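Jul 20, 2019

Third go at the walnut ink. Jhun dropped off another bag of husks from Tosovdale, all from last fall and nicely black by now, so I finally had enough to do two strengths side by side.

Pot A: 200 g husks in two liters of rainwater. Pot B: 150 g, same water, plus a spoonful of washing soda. Both kept just under a simmer for most of the morning and topped up whenever I remembered (twice, maybe three times — sorry, should have written it down). B went dark much faster. A looked like weak tea until lunch and then caught up all at once!

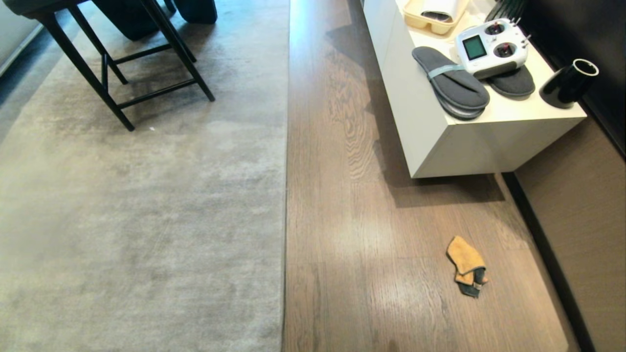 Strained both through the old cotton, then again through a coffee filter, which took forever. After reducing I had 780 ml of A and a good deal less of B. I didn't measure B because I was already dipping pens in it.

On the Szabó paper, A sits up nicely and dries a warm brown with a bit of shading at the ends of the strokes. B feathers. Not terribly, but Kornél would complain, and he'd be right. On the cheap Erkside pad they both bleed through, so no more testing on that, please, whoever keeps putting it back on the shelf. Gum arabic next: I put 20 drops of the solution into a small jar of A and it's already flowing better off the wide nib. Still too thin for the pointed one.
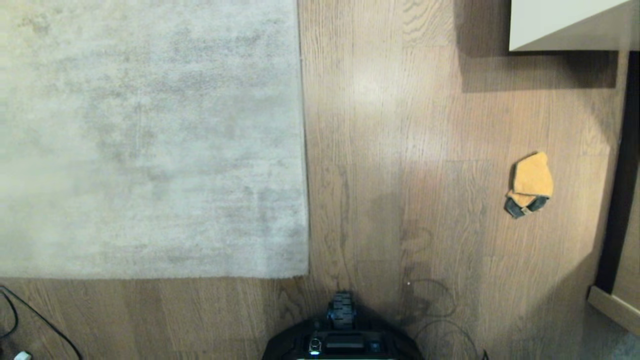

Máté asked about mold. The January batch grew a skin even with a clove in it, so this time I've split A into two bottles, one with cloves and one with a splash of vodka, both in the cupboard with the door shut. Labels are on the lids and the sides, after last time.

Rainer wants a bottle for his map lettering. He can have B if he's using the heavy stock.

To do: strip of A in the south window, half covered, to see how it fades. Ask Cirilo if he still has the iron solution from the Driltstead class, I'd like to try a few drops in A and see how gray it goes. Wash the big pot properly, it's got a ring.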